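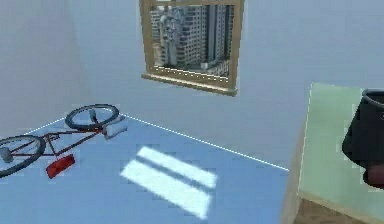 Turnport is a practice kit for school robotics clubs, run entirely in simulation. Teams write a program that makes a gripper pick up household objects and set them down again. The room stays plain, with white walls and a window, and the bicycle starts on its side. Clubs get 7 tasks and a scoring sheet. One license covers 30 students.
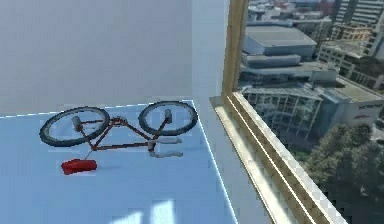

Kerstin Nolte

The bicycle task is rated level 2. Thin tubes and open wheels leave few good places to grip, so I have my club plan for the red saddle first. Orders placed by 19th October ship with the printed coach guide.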